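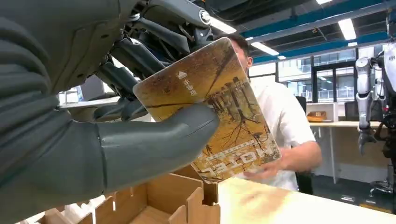 Yellow cover with the bare trees, upside down.

Tuesday, March 24, 2020
Binding notes, continued from the last page

The boards for the Tse order have warped again. I opened the press this morning and all of them from the second batch were pulling outward, with the corners up. The first batch is still flat, so I tried to write down what was different between the two.

Board: the same, Bruretti gray board, from the same package.
Cloth: the same roll. But for the second batch I cut it across the roll because I wanted to save material, and I think now this was my mistake.
Paste: first batch with the old mix. Second batch with the new Flureck, thinned by me, maybe too much.
Air: the meter on the wall showed 32 percent in the morning. It is very dry for March and I don't trust this meter completely, but my hands also tell me that it is dry.

So there are two changes at the same time, grain and paste, and I can not say which one made the damage. Toàn Vương says it is the grain, without any doubt. He learned from his first teacher that the board, the cloth and the lining paper must all run from head to tail, and he does not like to discuss it more. I agree with him for the paper. For cloth I have seen covers made across the roll that stayed flat for years, but they had a heavier lining inside.

Test for this week. I cut four pieces from the same board, all with the grain parallel to the spine:
A - cloth with the grain, old mix
B - cloth across, old mix
C - cloth with the grain, Flureck not thinned
D - cloth across, Flureck not thinned
All of them get the same lining and go in the Dikent press overnight between felts. Tomorrow I lay them on the glass and measure the height of the corners with the feeler gauge. Please do not move them before I have measured, even if they look finished.
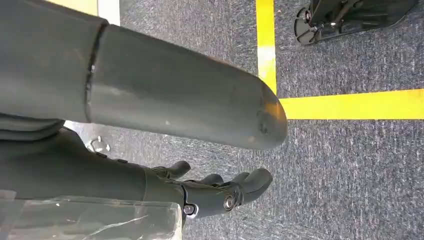
The other question for the Tse order is the finish of the cover. The customer asked for matte, dark, no shine at all, and she will carry the books in a bag every day. I am afraid of this combination. A dark matte surface shows each small damage as a light mark, and the places that stand out are the first to get it. The dark gray arm has the same problem, with pale specks and scratches near its rounded end and one place that looks chipped. On a book it will be the corners and the top of the spine. I rubbed the corner of a spare cover with 2000 paper, dry, only a few strokes, and already there was a pale spot that I could not remove with wax. With the glossy sample the same rubbing made it dull, but from reading distance you don't notice it very much.

I will propose to her a half binding: dark matte cloth on the sides, and a smooth material for spine and corners. It costs more work, but less than making the covers twice. Marius Văduva has some leftover material from an order in August and he thinks it is enough. I have to check the color by the window, because under the lamps all dark colors look good together.

Small things, so that I don't forget:

The bone folder with the thin tip is broken. I sanded the edge and it can still be used for scoring, but please not on cloth, it leaves a line.

Paste brushes were left standing in the water again. They should lie flat on the rack after washing. If they stand, the water goes into the handle and the hair falls out into the paste, and then I pick it out from under an endpaper with tweezers.

The needle tin and the thread samples need a proper place. Marius proposes a box with small compartments, and I would like to make it without glue, with slots, so we can take it apart when the needs change. The slots must be cut a little narrow and then opened with a file until the panel goes in by hand.
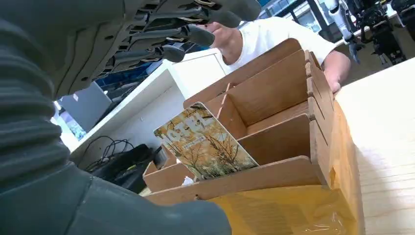 Organizer in thin plywood, panels slotted together.

For our box I would use the offcuts of Bruretti board for a first model, only to find the measurements, and plywood after that. The thread cards decide the width. The height is free, but the lid of the drawer above must still close.

To do tomorrow: measure A to D, write to Tse about the half binding, make new paste. Ask Toàn if he has another humidity meter at home to compare.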